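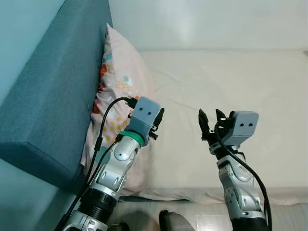 Namska pillowcase and sheet set: a month on the spare bed

I bought the Namska set in April, mostly out of irritation. The shop page promised "hotel calm" and a pillowcase that "never needs ironing," and I have heard that one before. You get one plain cream sheet and one pale pink pillowcase with dots all over it. Why those two belong in the same packet is a question for somebody at Namska.

Start with the sheet, the better half. It's plain, it covers the mattress, and it goes with anything. I put it on a bed with a teal padded panel and it looked fine there. It isn't 100 dollars' worth of fine. I paid less than that on sale, and I'd feel foolish if I hadn't.

The pillowcase is where I start to grumble. It creases. It creases when you prop the pillow up, and it creases more when you lay it flat and try to pat it into shape. The print helps a little, with the orange-red spots bunched toward one side and the tiny teal and yellow bits drawing your eye away from the worst of it.
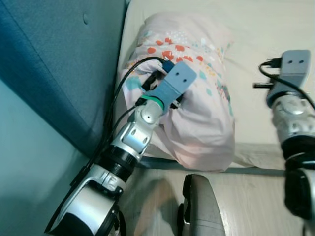 And the fit is generous, to put it kindly. With my ordinary pillow inside there's spare fabric at the corners, and it ends up hanging wherever it likes. A fatter pillow might fill it out. I'm not buying a new pillow to suit a pillowcase.

Gaetano Gatti, who sells bedding at Munro and likes this set a lot more than I do, told me to wash it 5 times before judging. I did. The fabric feels softer, I'll give him that. The creases are the same creases.

I also compared it with the Tistau set, which costs 20 dollars more and has a duller print. The Tistau case fits tighter and I'd take it for an adult's room. For a kid's bed I'd stay with Namska, if only for the dots. They sit happily enough next to a cartoon blanket, and on a bed like that a few wrinkles are the least of your worries.

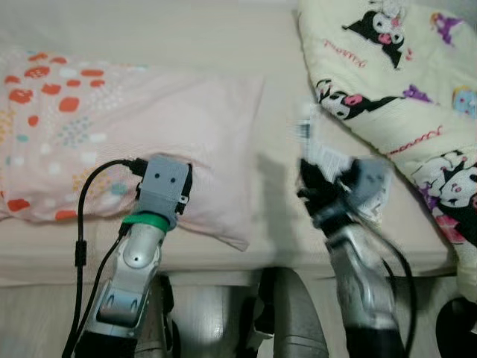
Pink dotted pillowcase and plain sheet, with a cartoon-print blanket on the right.

Would I buy it again? The sheet, yes, if they sold it alone. They don't, so wait for a sale and ignore the line about ironing.

Three stars out of five.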